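# Louer une chambre à des touristes : plateforme ou agence locale ?

**Girish Joshi**, 29 mai 2022

Bonjour à tous ! J'ai une chambre avec entrée séparée que je voudrais louer l'été, à 40 euros la nuit. J'hésite entre tout gérer moi-même en ligne et passer par l'agence Sarel, qui demande 200 euros de frais d'entrée plus une commission de 13 %. Quelqu'un a déjà comparé ? Et pour la mairie, je déclare avant ou après la première réservation ?

**mado_du_port**

Avant, toujours avant ! Chez moi ça s'est fait au guichet, et pour la taxe de séjour ils m'ont donné un petit livret (bien fichu, d'ailleurs). Pour l'agence je ne sais pas trop, j'ai toujours fait seule.

**Trukton**

Je loue depuis quelques années et j'ai testé les deux. Avec l'agence, j'étais tranquille pour les arrivées tardives, mais le ménage était facturé en plus, alors lis bien le contrat. En direct j'ai encaissé 3 000 euros l'an dernier, en répondant à des messages à toute heure…
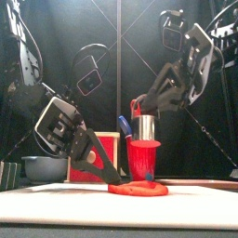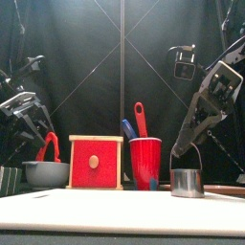 Si tu travailles la journée, je commencerais par l'agence sur une saison, puis tu vois. Et demande si tu peux bloquer des semaines pour la famille, moi en avril je me suis fait avoir !

**bhatt**

Pareil que mado.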